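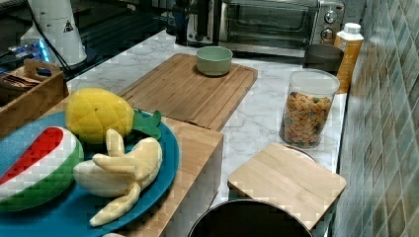 Brzozowska Court Residents' Association
Minutes of the general meeting held 19 June 2023 in the ground floor lounge

The meeting opened once there were enough households present for a vote. The chair read out the agenda and asked for any additions. The owner of unit 14 asked to add bike storage, and this was placed at the end.

1. Minutes of the last meeting
Approved with one correction. The snow removal contract was renewed for two seasons, not one.

2. Laundry room
The Toltetti washers on the lower level are out of warranty. The one nearest the door stops before the spin cycle and has been taken out of use. The repair firm quoted for a new control board and said the part would have to be ordered. Members discussed whether to repair or replace. Several said they would like to see a price for replacement first, as the other machines are the same age. One member said the dryers are fine and should be left alone.
Agreed: the secretary will get a price for replacing all the washers and a separate price for replacing one. The broken machine stays off until then. The sign on it will be made larger – two people have already lost money in the slot.

3. Shared kitchen
The lounge kitchen was booked 38 times in the past year, mostly for birthdays and the weekly coffee morning. The main complaint is that the sink drains slowly. The plumber has cleared the trap and thinks the trouble is further along the pipe.
There was a long discussion about the booking deposit. Some members felt it puts off people who only want the room for an hour. Others said that without a deposit the floor does not get mopped. A motion to drop the deposit for bookings under two hours was put to a vote and carried.
Members were also asked to stop leaving opened food in the refrigerator after an event. Anything without a unit number on it will be thrown out when the kitchen is cleaned. 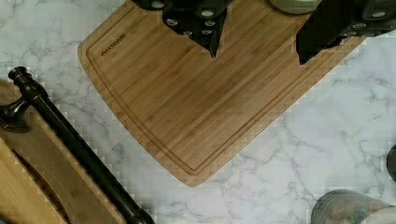 The cleaning checklist on the inside of the cupboard door is out of date and still lists the old stove. A new one will be typed up and will include wiping down the counters and turning off the extractor fan.

4. Rear stairwell
The Bravelex quote for painting the rear stairwell was handed round. It covers walls and railings but leaves out the ceiling on the top landing, where there is a stain from the old roof leak. A member asked if the stain should be treated before any paint goes on. The chair did not know and will ask.
The color was left open at the last meeting. A show of hands favored the same light gray as the front stairwell.
Agreed: accept the quote once the ceiling has been added, as long as the total stays within the amount set aside. If it goes over, the matter comes back to the next meeting.

5. Parking
Complaints about visitors using numbered spaces continue. The Storis store across the street has said its customers are told to use the side lot, and its manager has offered to put up another sign. Members were reminded that space 6 is reserved for deliveries and is not to be used overnight by anyone, including residents.
A proposal to hire a towing company did not find a second.

6. Garden beds
All the beds are taken and there is a waiting list of 7 households. Two beds by the back fence have not been planted this season. The holders will be written to and given until the end of the month to reply. The hose reel is leaking at the tap end and needs a new washer.

7. Bike storage
The owner who raised this said the rack in the basement is full of bikes with flat tires that have not been moved in a long time. It was agreed to put a tag on every bike. Owners will remove the tag from their own, and any bike still tagged at the next meeting will be moved to the boiler room passage – it will not be thrown away without another notice.

8. Other matters
The lobby light timer is still set to winter hours. To be changed.
A member asked for meeting notices to be posted by the mailboxes as well as sent by email. Agreed.

The next general meeting will be in November, in the same room. Items for the agenda should be left in the office mailbox.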